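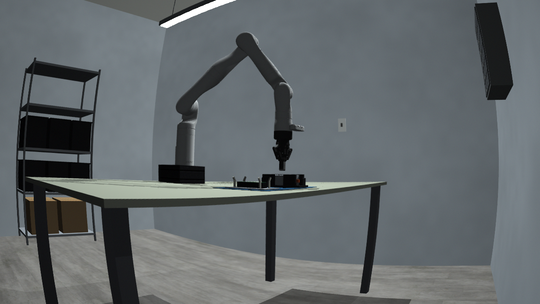

When do the new opening hours at Aron Street library begin?

The new hours begin on 16 October 2018 and stay in place until the end of May.

Search the newsletter Enter keywords Go

The library will open an hour earlier on weekday mornings and close at 8 in the evening. The reading room upstairs keeps its old hours. Returns can still be left in the box by the side door at any time, but please don't put large atlases or jigsaws through it - hand those in at the desk.

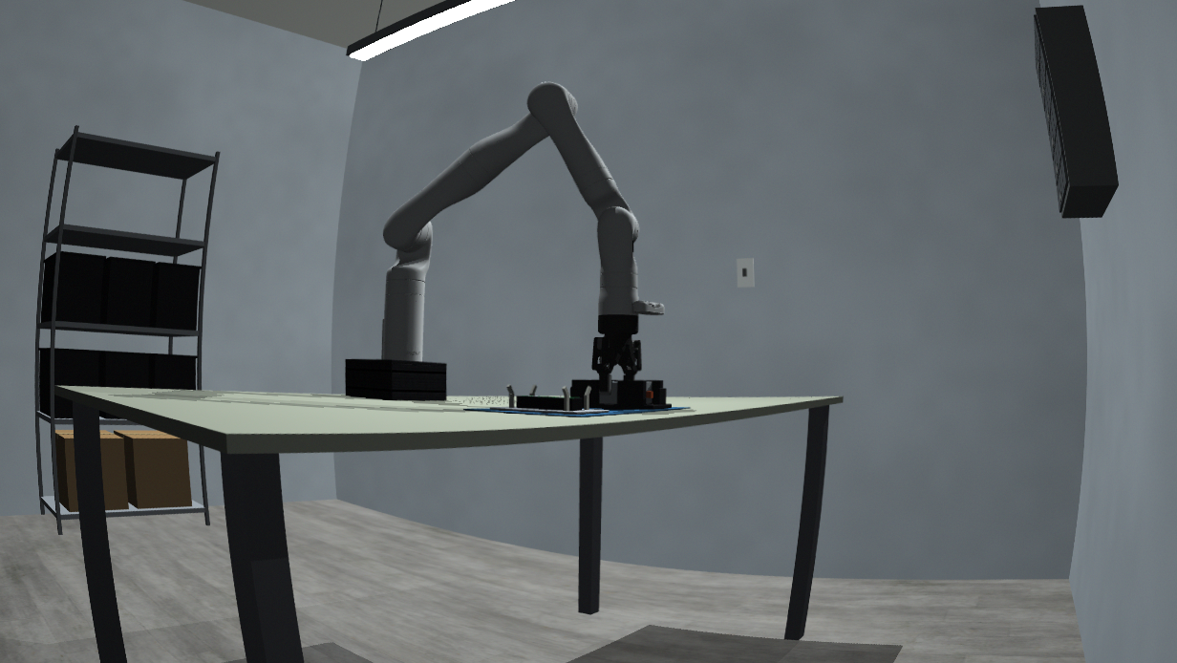

Grey arm with a black gripper, lowered over the table.

The local history shelves have moved to the ground floor, next to the newspapers. Around 2,000 books and pamphlets went down, along with the Wedel parish maps and the Gidach mill ledgers. The maps can be looked at in the building but not borrowed. Ask at the desk and allow a few minutes for them to be brought out. 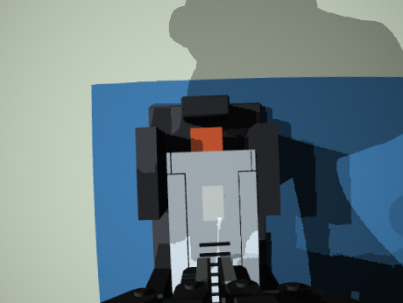 Words: the newsletter desk | Library news

The Karimi collection of cookery books is now listed in the catalogue. It has 154 titles, most of them in English, and all but 2 can be taken home for three weeks. Renewals are by phone or at the desk. A book that another reader has asked for can't be renewed.

The 8 o'clock closing also applies to the study desks. Bookings already made for later times have been moved to the next morning - check your slip before you come in.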